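Aula 4. A mesa posta: comer juntos como linguagem

Disciplina: Antropologia da Alimentação
Docente: Lindiwe Joubert
Leituras para esta aula: capítulos 2 e 3 da apostila; o relato de campo de Mpho Nel sobre Ovilwood

Na aula passada ficamos no fogão: cru, cozido, fermentado, e aquela discussão ótima sobre o que conta como "comida de verdade". Hoje atravessamos a porta da cozinha e vamos para a mesa, que é a minha parte preferida do curso inteiro (já aviso para vocês darem o desconto!).

1. Comensalidade

A palavra vem do latim: com + mensa, os que partilham a mesma mesa. Reparem que "companheiro" faz um caminho parecido, a partir de cum panis, aquele com quem se divide o pão. Duas palavras de uso diário e, dentro delas, uma teoria inteira sobre o que faz um grupo ser grupo.

Georg Simmel, num ensaio curto de 1910 sobre a sociologia da refeição, parte de uma observação que parece banal e fica enorme quando a gente pensa nela: o que eu penso, posso contar aos outros; o que eu vejo, posso mostrar; mas o bocado que eu como, ninguém mais pode comer. Comer é o ato mais egoísta que existe e, mesmo assim, quase todas as sociedades fizeram dele um momento coletivo, com hora, lugar e regra. Guardem esse paradoxo, ele volta na aula 6.

2. A refeição como sistema

Mary Douglas, em "Deciphering a Meal", propõe ler a refeição como se lê uma frase. Há uma ordem, há posições que pedem certos elementos, há o que combina e o que soa errado. Sopa depois do bolo não faz mal a ninguém, e no entanto qualquer pessoa criada por aqui sente que alguma coisa saiu do lugar. Douglas separa também as bebidas das refeições: em casa dela, as bebidas eram para estranhos, conhecidos e família; as refeições, para família, amigos próximos e convidados de honra. Quem só foi convidado para um copo sabe exatamente em que lado da fronteira está.

Exercício rápido, para fazer em duplas: escrevam a "gramática" do lanche da tarde na casa de vocês. O que não pode faltar? O que pode vir em pacote e o que precisa passar para uma travessa antes de chegar à mesa?

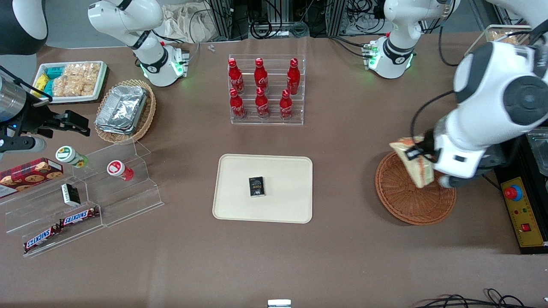 3. Recipientes, ou a importância do que segura a comida

Adoro este tópico, e ele costuma ficar espremido no fim dos manuais. O mesmo pão muda de estatuto conforme o lugar em que é servido. Na embalagem ele ainda é mercadoria, tem preço, validade e marca. Posto num cesto, num prato ou sobre um pano, entra na economia da casa e passa a ser oferecido.

Mpho Nel registrou isso muito bem em Ovilwood. Uma das suas interlocutoras, Annatjie Shezi, dizia que servir direto do saco era "deixar a visita de pé na porta". Já na casa vizinha, a embalagem aberta no meio da mesa era sinal de intimidade: quem é da família se serve sozinho. Os dois sentidos convivem na mesma rua! Por isso, cuidado com generalizações do tipo "nesta cultura o pão se serve assim".

Notem ainda a diferença entre o recipiente comum e a porção individual. O cesto partilhado obriga a negociar: quem tira primeiro, quem pega o último pedaço, quem finge que não quer. O prato individual resolve essa negociação na cozinha, longe dos olhos de todos, e transfere o poder para quem serve.

4. O último pedaço

Em muitos lugares, deixar um resto é cortesia; em outros, é ofensa a quem cozinhou. Lesego Van der Merwe comparou 28 diários alimentares recolhidos em julho e encontrou justificações morais para os dois comportamentos, às vezes na mesma pessoa, conforme estivesse em casa ou de visita. Vale muito a leitura, sobretudo as notas de rodapé, onde estão as melhores histórias.

5. Para a próxima aula

Façam um diário de mesa de duas refeições, uma em casa e uma fora. Anotem quem estava, quem serviu, de que recipientes, em que ordem. Desenhem a mesa vista de cima, com os lugares (não precisa ser bonito, o meu nunca é). Depois escrevam um comentário de, no máximo, 500 palavras ligando uma das refeições a Simmel ou a Douglas.

Entrega até as 10 horas do dia da aula, na caixa da monitora, Anathi Maluleke. Ela também tira dúvidas sobre o formato do diário e tem cópias do texto de Douglas para quem não conseguiu a sua.

Pergunta para irem pensando: o que acontece com a comensalidade quando cada um come em frente à sua própria tela, mas em videochamada com os outros?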